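How Do People Shop for a Robot? 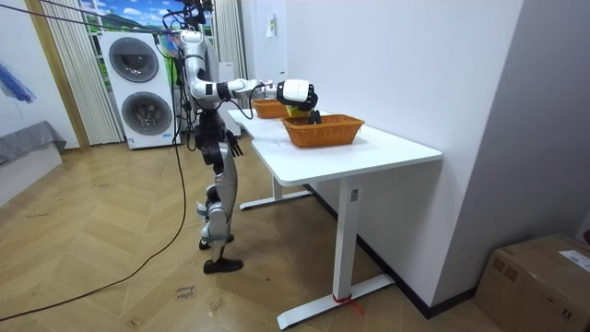
A humanoid robot holds its gripper over a basket on a desk.

By Ravindra Tomar

Buying a robot takes a lot longer than buying a bike. A company called Broltar spent six months planning for one before it ordered anything.

Start with the job

The first thing a buyer writes down is the job. Broltar wanted a robot that could move small things from one basket to another. That is a simple job for you. A robot needs an arm that can reach over the desk and a gripper that can close on something small. A gripper is the part that does the work of a hand.

Some jobs don't need legs at all. A single arm bolted to a table often costs less than a whole robot with a body and two feet. Buyers have to decide if the robot will stay in one spot or go to different rooms.

Make a budget

A budget is a plan for spending money. The price of the robot is only one line in it. Broltar's budget had 34 lines. Here are a few of them:

Spare fingers for the gripper
Cables
A desk at the right height
Shipping
Repairs
Training for the people who run it
Money saved for surprises

Training was a bigger cost than the company expected. Two workers went to a class in the town of Plenitz in October, and they needed train tickets and a place to sleep.

Measure the room

Robots need space. Before you buy one, you measure the doors, the floor and the furniture. You also think about where the cables will go. A cable across the floor can trip a person, so planners draw it on a map of the room first.

Rent or buy?

Some companies rent a robot for a while. Renting costs less at the start, but the payments keep coming. Broltar compared the two and found that buying would be cheaper after roughly 59 weeks.

Try it yourself

Pick a chore at home, such as putting away socks. Write down what a robot would have to reach, hold and see to do it. Then list everything you would need to pay for besides the robot.

Words to know

Budget: a plan for spending money
Gripper: the part of a robot that holds things
Humanoid: shaped like a person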